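Software Engineer, Manipulation (Perception and Policy Tooling)
Terham
Full time, on site

We write the software that turns people's hand motions into things a robot arm can do on its own. There are nine things on our whiteboard right now and every one of them is fun, so we'd like another person to share them with!

You'd be joining the group that builds Starus, our pipeline for demonstrations recorded with hand-held grippers. It takes in the video, works out where each gripper was and how wide its jaws were open, lines everything up in time, and hands clean episodes to the people training policies. Farzad Sharifi leads the group and still writes a good share of the code.

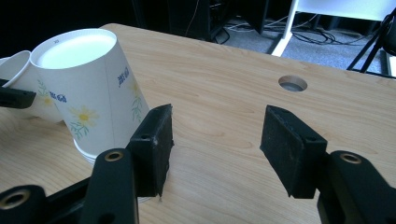 Paper cups have taken over a lot of our thinking lately. They're light, they roll, they nest, and a stack of them can look very much like a single cup to a detector that hasn't seen enough stacks. If you like the kind of bug where the planner is perfectly happy and the grasp is still wrong, you'll feel at home (we keep a long list, and you can pick your favorite).

What you'd work on

Gripper tracking when the camera is close to the table and has very little texture to hold on to
Time alignment between the gripper views and the head view
The replay tool, which lets anyone step through an episode and flag bad segments
A grasp planner for two arms that share one small workspace
Tests. We have 300 recorded episodes in our regression set and want more of the odd ones in there

What we're looking for

Solid Python, and enough C++ to fix something in a driver without dread
At least 2 years of building software that other people relied on, in robotics or anywhere else
Comfort with camera geometry: calibration, poses, frames, and finding out which one is flipped
Clear writing, since most of our design talk happens in short documents

It'd be great if you've trained imitation learning policies before, but we're glad to teach that part. A degree is optional. A repo, a class project or a write-up of something you got working will tell us plenty.

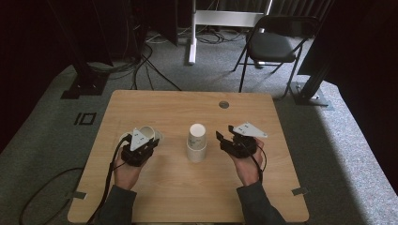 SOVPORT, January

The start date is flexible within the month. Interviews come in two parts: a 90-minute pairing session on a real piece of Starus, with your own editor and any references you like, and then a visit to the lab, where you'll record a few demonstrations yourself and look at the data with us afterward. Bring questions!

To apply, send a resume and a few lines about a problem you enjoyed to Farzad Sharifi through the Terham careers page. Applications are open until Friday, December 13, 2024.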